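Le bras avait recommencé à faire des siennes en août : la pince se refermait toujours un poil trop à droite, pas de beaucoup, juste assez pour pousser les objets au lieu de les prendre. Je me suis donc offert une grosse après-midi d'entretien à l'atelier d'Emthorpe, et comme on me demande souvent à quoi ça ressemble, je vous raconte (prenez un café, je suis bavard).

Premier réflexe : la caméra du poignet. Elle est minuscule, elle encaisse toutes les secousses, et ses vis se desserrent en douce. J'ai démonté le support, nettoyé l'optique, remis une goutte de frein-filet, revissé en croix. Ensuite j'ai baissé la compression du flux vidéo, parce que l'image faisait de gros pavés autour des doigts et que ça n'aide personne à régler quoi que ce soit. 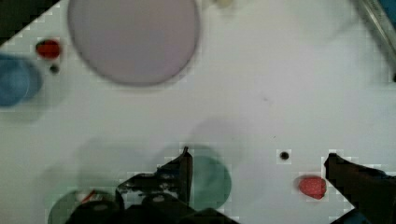 Pour l'étalonnage entre la caméra et la pince, j'utilise Cenow, un petit logiciel un peu rugueux mais que j'aime bien. On promène le bras dans 13 poses différentes, il calcule le décalage, on recommence si le résultat est moche. Le mien était moche ! Écart de quatre millimètres, toujours dans le même sens. J'ai refait la série en ralentissant entre chaque pose et là, bien mieux. Morale pour moi-même : laisser au bras le temps de se stabiliser, même quand on a faim.

Puis les câbles, mon grand sujet de râlerie. Ceux qui arrivent à la pince doivent garder une boucle assez généreuse pour que le poignet tourne sans tirer sur le connecteur, mais pas au point d'aller balayer la table. J'ai déplacé un collier, fait tourner le poignet à fond des deux côtés, redéplacé le collier, pesté, et fini par retrouver sa position de départ à un doigt près.
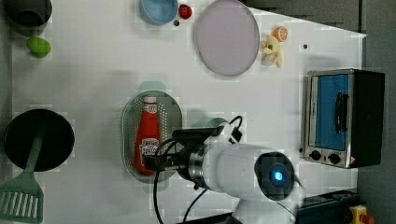
Côté effort de serrage, j'étais resté sur les réglages d'origine du contrôleur Potent, bien trop musclés pour ce que je manipule. J'ai descendu la consigne à 133 sur son échelle maison (ne me demandez pas l'unité, la notice reste très pudique là-dessus). Le compteur affichait 2 992 cycles depuis la dernière révision, je l'ai noté dans le cahier avant de le remettre à zéro. J'oublie une fois sur deux, alors je m'en vante.

Restait à vérifier les limites de l'espace de travail, surtout au-dessus du petit four, le volume le plus haut du côté droit. J'ai remonté un peu la hauteur de passage et relancé les trajectoires à vitesse réduite, la main près de l'arrêt d'urgence.

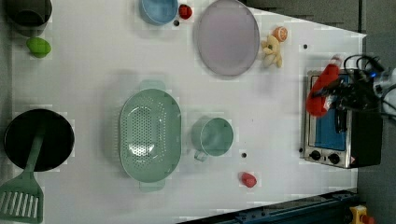
Le bras au-dessus du mini-four, quelque chose de rouge dans la pince.

La prochaine fois, je m'attaque au graissage du collier de poignet. J'ai commandé la graisse chez Bettencourt, et si vous avez une astuce pour ne pas en mettre partout, les commentaires sont ouverts !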